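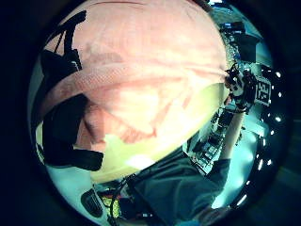
로봇이 우리 집 빨래를 대신 개 줄 수 있을까?

나는 어릴 때 빨래 개기가 세상에서 제일 싫었어요. 그래서 로봇이 해 주는 날만 손꼽아 기다렸는데요, 음, 아직은 조금 더 기다려야 할 것 같아요!

로봇은 딱딱하고 모양이 안 변하는 물건은 꽤 잘 집어요. 컵이나 블록 같은 것 말이에요. 그런데 천은 달라요. 잡으면 축 늘어지고, 놓으면 구겨지고, 뒤집히면 어디가 모서리인지 찾기도 어렵죠. 여러분은 눈을 감고도 수건 끝을 찾을 수 있죠? 손끝이 다 알려 주니까요. 로봇한테는 그게 엄청 어려운 문제예요.

그래서 사람이 먼저 손을 움직여 보여 주고, 그 움직임을 기록해서 로봇에게 가르치는 방법이 있어요. 손에 장치를 차고 분홍색 천 같은 걸 다루는 거예요. 한두 번으로는 어림없어요. 지난 11월에 타니아(Tarnia)라는 연습용 로봇이 수건 개는 걸 봤는데, 한 장에 87초가 걸렸어요. 나는 9초면 되는데! 게다가 38장 중에서 19장은 다시 개야 했답니다. 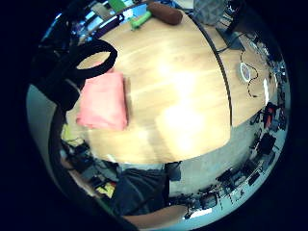
보닌은 이 글을 미리 읽고 댓글을 남겼어요. 느려도 괜찮으니까 자기가 학교 간 사이에 천천히 개 주면 안 되냐고요. 오, 좋은 생각이에요! 밤새 개도 되고요. 다만 집집마다 수건 크기도 다르고, 양말 한 짝이 소파 밑에 숨어 있기도 하잖아요. 그런 것까지 혼자 알아서 하려면 연습이 훨씬 더 필요해요.

가게 일은 어떨까요? 똑같은 상자를 똑같은 자리로 옮기는 일이라면 로봇이 벌써 잘하는 곳도 있어요. 하지만 손님이 헝클어 놓은 티셔츠를 다시 정리하는 일은 역시 사람이 빨라요.

오늘 저녁에 수건을 갤 때 손가락이 어떻게 움직이는지 한번 천천히 살펴보세요. 로봇에게 말로 설명한다면 뭐라고 할 건가요? 댓글로 알려 주세요!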